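Pevau hand-held gripper kit now open for orders

Pevau has started taking orders for its hand-held gripper kit, the one we mentioned in May. It is sold through Laaksonen and ships in a single case with the gripper, a cable set and 4 spare finger pads.

The kit is meant for small teams that want to record picking and stacking work by hand before they put any of it on an arm. You hold the gripper, do the task, and the recording goes to a laptop. Setup took us 34 minutes with the printed guide, and most of that was spent on the software. The pads are lined on the inside, and paper cups are a fair test of them. Too much grip and the wall folds in.
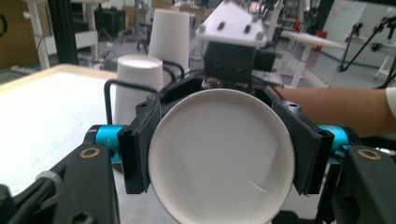 Dretov wrote in to say that the grip is fine but the weight is a problem, and that after an hour of cups they had to switch hands. They would also like a longer cable. Their unit has logged 148 recordings so far with one pad change.

Pevau says a lighter handle is planned but gives no date. The longer cable can be ordered now as an extra.

Clerley is offering the kit on loan to newsletter readers. Loans run for 46 days, and the borrower pays return shipping. Spare pads are not part of the loan, so order those from Laaksonen if you expect heavy use. To get on the list, reply to this newsletter with your shipping address and the month you would like to start.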